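Grestedby Workshop Course, Unit 2117
Looking after the printed arm: cables, joints and the dot sheet
Notes by Kálmán Szabó
Revised December 9, 2018

These notes go with the second practical. Read them before you come to the bench. The first practical covered the frame and the board, and I assume you still have your wiring table from it. If you have lost it, copy one from somebody in your group.

1. What we mean by setting up

An arm is set up when three things agree: where the program thinks each joint is, where the joint is, and where the tip ends up on the sheet. The small arms in the workshop have no absolute encoders. At power-on the program takes whatever position the arm is in as zero. If the arm was parked badly, every move after that is wrong by the same angle at that joint.

Park the arm by hand with the power off. Do not push against a motor that is holding. Switch off, wait for the board light to go out, then move the link.

2. Order of work

Power off. Check the bolts at the frame corners. A loose bracket shows up later as an error at the tip and people waste an hour looking for it in the software.
Check the base motor mounting screws.
Check the printed links for cracks, mostly around the screw holes.
Check the cables (section 3).
Park the arm. Power on.
Run the slow sweep, one joint at a time, starting from the base.
Run the full sweep.
Run the dot sheet (section 4).

Write down what you find at each step, including when you find nothing. The log from the Grimden group last May had two blank pages and we could not tell whether the checks had been skipped.

3. Cables

Most faults on these arms are cable faults. A motor that twitches, or hums and does not turn, very often has one broken coil wire. The break is usually within a few centimetres of the connector, inside the insulation, so you will not see it. Measure both coils with a meter, power off and connector unplugged, and gently bend the cable while you watch the reading. If the reading jumps, replace the cable. Don't tape it.

Leave enough slack at each joint for the whole range of movement. To set it, move the joint by hand to one end, then the other, and look at the cable each time. It should never be straight. Too much slack is also a fault: a long loop swings about in fast moves, and can catch on a bracket or get pulled into the next joint. The wrist is the worst place for this as several cables run together there.

Tie bundles to the link on both sides of a joint and never across it. Cut the ends of the ties flush.

Jumper wires at the board work loose with vibration. Press each one home before the full sweep. Keep to the colours in your wiring table when you replace one, even if it means a walk to the stores.

4. The dot sheet

The sheet is plain white paper fixed flat to the panel behind the arm, with a pencilled grid and a vertical centre line. Use a sharp pencil and a steel rule. Pen is easier to see but it can't be corrected, and you will want to correct it.

Fix the top edge first, at the centre, and smooth the paper downwards. If it bulges, the distance to the tip changes across the sheet and your readings are no use.
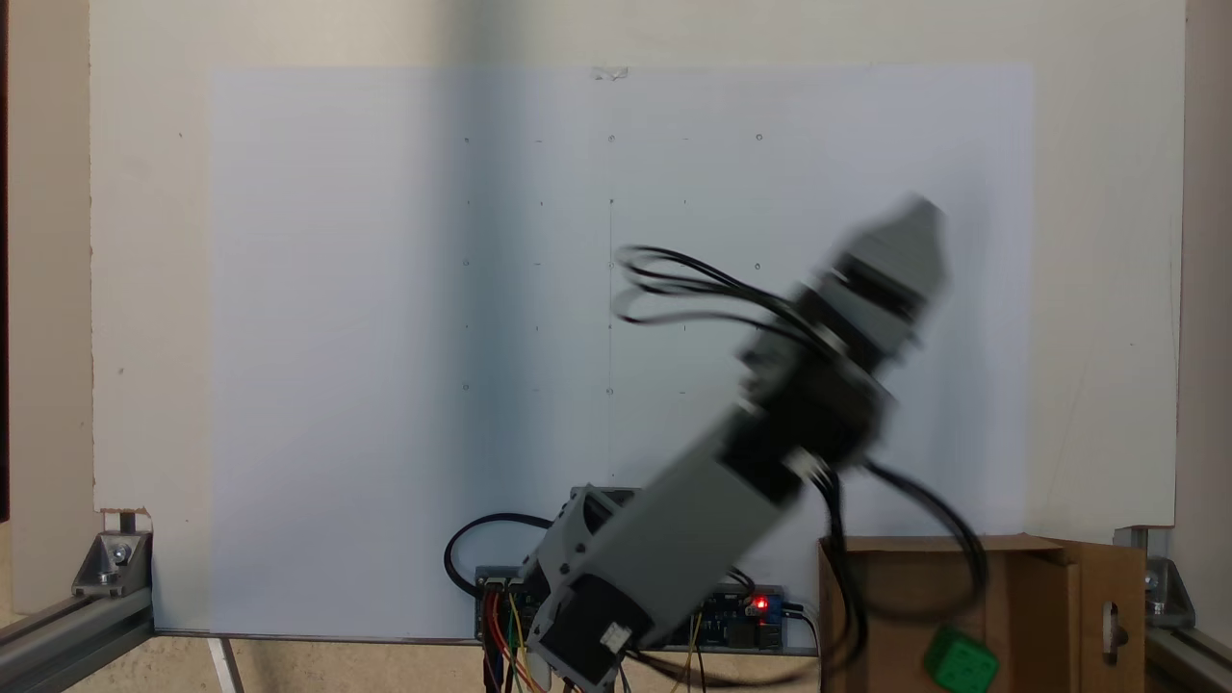

Send the tip to each dot in turn and let it settle before reading. Stand square to the dot you are measuring, or you will read it from the side and get a different answer from your partner. Record the error across and the error up separately, in millimetres.

How to read the results:

Same error at every dot: the sheet or the base has shifted. Move the sheet, not the numbers.
Error grows with reach: a wrong link length in the settings file, or sag at the base joint.
Good going up, bad coming down: play in a joint. Hold the link below it and rock the one above.
Good at slow speed, bad at full speed: missed steps. Lower the acceleration before you touch the motor current.
No pattern: go back to section 3.

Do seven dots at slow speed first. If those are good, do the whole grid.

5. Settings

The settings file is on the Prillance share, under the arm's own number. Arms 2325 and 2517 have different wrist lengths, so do not copy one file over the other. Save your version with your group name at the end. Keep the old one.

6. To hand in

The check list from section 2, the coil readings, the table of errors for the grid, and half a page saying what you changed and why. The Bognár group should also hand in the readings still owed from the first practical.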